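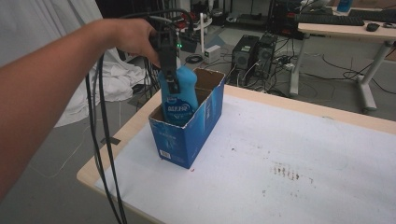
Page last changed: September 18, 2019

Cut-down boxes for bottles: does anybody else do this?
Household & Storage > Small Fixes

daceots_home wrote:
Hello everybody, I've been reading along here since February and have finally worked up the nerve to start a thread. My subject is cardboard boxes with the top cut off, and what people keep in them. Mine is the long blue one up top, with the blue bottle standing in the near end. I took the top off it myself, and as you can tell from the rim I am not a gifted cutter! It wandered all over the place and left that ragged pale edge, which bothers me more than it should.

What I'm after is a home for the bottles that live under my sink. They fall over whenever I reach for the one at the back (it is always the one at the back) and I'm tired of kneeling on the floor picking them up. A long narrow box seems right because it slides out like a drawer. So, two questions. How do you get a clean edge on printed cardboard, and is cardboard even a sensible thing to put under a sink?

anisa_saragih wrote:
Welcome Dace! I love a box thread. For the edge, draw your line first, all the way around, with a ruler, and then go over it lightly with a sharp knife three or four times before you try to get through. I used to push hard and do it in one go, and mine looked just like yours. The corners are the worst part, where the board doubles up, so I do those last with kitchen scissors.

Also, your side walls look a nice height next to that bottle. The shoulders and the cap are well clear, so you can get hold of it without fishing around. My first one I left far too tall and I ended up lifting everything out by the caps, which is how I got dish soap all down the inside of a cupboard.

thoaluu70 wrote:
I'm going to be the grump, sorry. Please don't put cardboard under a sink. We had a slow drip in our old apartment, just a bead of water every so often, and by the time I noticed, the box had gone to mush and taken the shelf liner with it. The bare brown inside has nothing on it to keep water out. Spend the 4 dollars on a plastic bin. I bought two of the long Zesow ones and they have been through 7 years and two moves.

anisa_saragih wrote:
Thoa, that's a leak problem though, isn't it? I'd want to know about a leak, and a soggy box would tell me sooner than a plastic bin quietly filling up. I've had cardboard under mine for ages and I just swap it when it gets tired. It's free.

thoaluu70 wrote:
It's free until you're replacing a shelf. We can disagree on this one, I still use your pie crust recipe.

tuoi.t wrote:
Could I suggest something in between? Line it. I cut open a heavy plastic bag (the kind potting soil comes in, washed out well), lay it in the bottom and bring it a couple of inches up the sides, and tape it there. Then a drip or a sticky bottle doesn't get to the cardboard at all. I do this for the box on top of my washer and it has held up beautifully.

For the ragged edge, you can leave the cutting alone and just fold tape over the rim. Wide tape, half outside and half inside, pressed down with the back of a spoon. It hides everything and it makes the top much stiffer, so the long sides don't bow out when you pull on them. Dark blue tape would nearly disappear against that end panel!

daceots_home wrote:
Oh, the tape over the rim is such a good idea, thank you, Tươi. I have black tape in the house, so black it will be. I do hear you, Thoa, and I went and felt all around the pipes after reading your post. Dry as a bone, but I'll put the liner in.

One more thing while I have you all. When a box is this long and there's only one bottle at the end, it tips over as soon as I tug it. Do you put dividers in?

trinhmai wrote:
I make dividers out of the piece you cut off! Measure the inside width, cut strips a hair wider so they wedge in, and fold a little tab at each side to tape down. I have 14 spray bottles and refills in three boxes (we have a dog, please don't judge me) and with dividers not one of them leans. Heaviest bottle goes at the end you pull from.

I'd also cover that table with something old before anybody gets the knife out. I see you've got a white sheet over yours. Mine has an old sheet too, and it has so many marks on it by now that my husband calls it the map. Put a scrap of thick board under the blade as well. I did not, once, and there is a line in my mother's table that she still shows to visitors.

daceots_home wrote:
Trinh Mai, I'm laughing about the table. The sheet has its share of smudges already, so a few more won't trouble it. I'll get a board, though!

thoaluu70 wrote:
If you're going ahead anyway, do the tab dividers, they're better than anything I've seen in the plastic bins. And check those pipes again when it gets cold.

tuoi.t wrote:
Let us see it when the tape is on, please. I'm going to do the one in my hall closet this week, it holds shoe polish and light bulbs and has looked terrible for years.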